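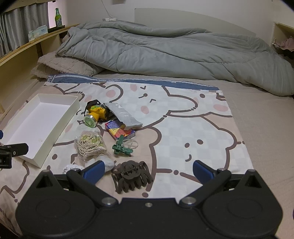 *Figure 1. Patterned bedsheet with a darker border band, beige mattress cover visible behind.*

# Sleep and Noise in Dellisby Student Housing

October 3, 2018

## Background

Dellisby has two residence buildings. Yatsenko Hall faces the bus road and Zernar House sits behind the parking lot, with a row of trees on one side. Students in Yatsenko complain about noise every fall, and the housing office usually answers that both buildings have the same windows. Our group wanted to know if students facing the road really sleep less, or if they only notice the noise more.

## Method

We used a paper sleep diary. Students wrote down when they turned off the light, when they got up, and how many times they remembered waking. They also rated the night from 1 to 10. The diary ran for 13 nights in April, ending before exam week. We left the forms in the mail room of each building and picked them up from a locked box.

In total we collected 428 usable nights. A night was dropped if either the bedtime or the wake time was missing. We did not try to fill in gaps.

Sound levels were taken with a Gistetance meter from the physics lab. We could only borrow one, so the two buildings were measured on different nights. Readings were made in the hallway with the doors closed.

## Results

Students on the road side of Yatsenko went to bed later than the others but got up at the same time, so their nights were shorter. They also reported waking more often. Most of the notes in the margin mentioned the first bus. A few mentioned doors slamming, and that came up just as often in Zernar.

The ratings were closer than we expected. Several students with short nights still gave them an 8. Students on the back side of Yatsenko gave almost the same ratings as students in Zernar.

## Problems

Bedtime is a choice, and a later bedtime may have nothing to do with the road. We should have asked what people were doing before they turned off the light. Room temperature was left out too, and the upper floors of Yatsenko get warm in spring. Some forms had clearly been filled in all at once, in the same pen, and we had no rule for those. They are included in the total.

The hallway readings are not the same as readings beside a bed. For a second round we would ask permission to leave the meter inside the rooms overnight and measure both buildings in the same week.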